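3.2 Cell setup and daily care

The Ilska cell has two arms mounted over one wooden table. Before each session the operator wipes the tabletop, checks the finger pads of both grippers, and runs the homing routine. Pads are replaced after 96 hours of use, or earlier if a cut is found. 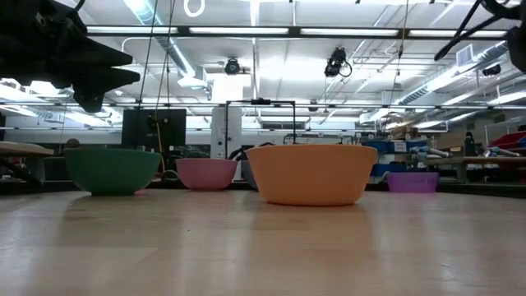
Figure 5. Bowls on the table of the cell, with parts of both arms at the top.

Cable wear was the most frequent fault. In June we logged 31 stops, and most of them came from a loose connector at the wrist. We now fix the cable with two clips — one at the elbow, one at the wrist — and leave a small loop between them. After this change the cell completed 3031 grasps before the next stop for service.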